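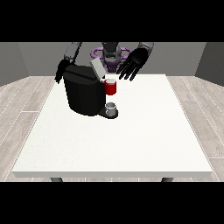
How Does Coffee Get Its Smell?

Kindix Kids > Food and Plants
Thu 27 October
By the Dralwood Learning Desk
Search Kindix Kids... Go

Coffee starts its life as a fruit. The fruit is small and round, and it is called a cherry, because it becomes red when it is ripe. Inside most cherries there are 2 seeds, lying with their flat sides together. We call them beans, but they are seeds.

If you put your nose to a fresh seed, you will be a little disappointed. It is green and it smells like grass or hay. The smell that we know comes later, from the heat.

The seeds are turned in a hot drum. First they become yellow, then brown. The water inside them changes to steam, and the seeds make a cracking noise, a bit like popcorn. At the same time the sugars and other small parts join together and make new things with new smells. The same kind of change happens when bread becomes toast.
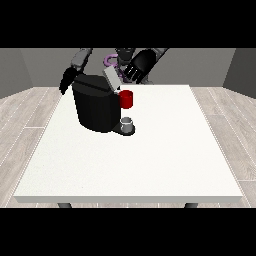 A table with a pale top.

Why does the smell travel through the whole house? Very tiny pieces, much too small to see, leave the coffee and float in the air. When you breathe in, some of them reach the top of your nose. There your nose sends a message to your brain.

Try it at home: ask an adult for a spoon of whole beans and a spoon of ground coffee. Close your eyes. Which one smells stronger?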